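4. Trying out a new pair of fingers

By now you should have the Vikdale fingers bolted on and the Olness controller talking to them. Lovely! Before you let them anywhere near real stock, give them a go on something soft. I always start with a teddy, because it squashes, it slides about and it has no flat sides to help you cheat.

1. Put the teddy on its back inside one of the taped squares. A little overlap with the tape does no harm.

2. Set the finger speed to 200 on the pendant. You can creep up to 700 later, once you trust your settings (I rarely bother going higher on soft things).

3. Bring the gripper down slowly with the wrist camera view open. You want the tips of both fingers showing at the bottom of the picture, with the toy between or just beyond them. 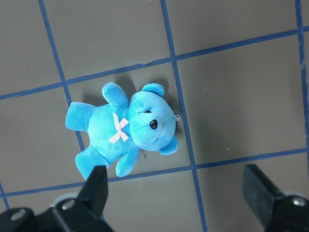
Fig. 4.1 Wrist camera view, with the teddy ahead of the open fingers.

4. Check the camera picture before you close anything. If you can make out the nose and the bow clearly, your focus is fine. If they're mush, go back to section 3 and redo the lens ring.

5. Close on the body and lift a hand's width. Hold, lower, let go.

Note: grab round the middle, please, and leave the arms and ears alone. I did a whole afternoon of ear grabs with the old Sandhu fingers and learnt nothing except that ears are slippery.

Caution: keep your hands off the paper while either arm is live, and keep the stop button where you can reach it without stretching.

4.1 Setting up the table view

The wrist camera is great close up and hopeless for judging where the arm has got to, so I run a second, fixed camera as well. Set it high enough to take in the grid and the fingers hanging over it.

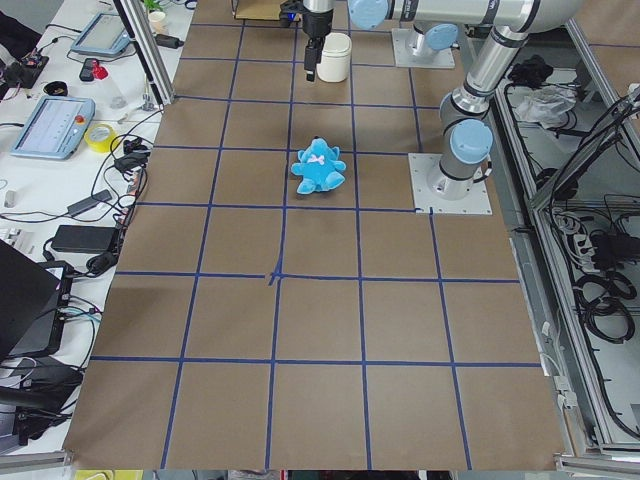 Fig. 4.2 Table view: teddy on the grid, gripper and white container further back.

6. Line the fixed camera up with the tape as best you can. Perfectly square isn't needed, as Juletus corrects for the slant when you run its grid check.

7. Write down which square the toy is in, then run the same grab again from a different one. Do this for each set of fingers you're comparing, with the same speeds and the same toy (swapping toys halfway ruins the lot, ask me how I know!).

8. When the teddy goes well, try the same steps on a hard, round container. Drop the grip force from 3000 to 800 first and work back up.

Note: if the two views disagree about where the toy is, believe the fixed one and redo the wrist calibration in section 3.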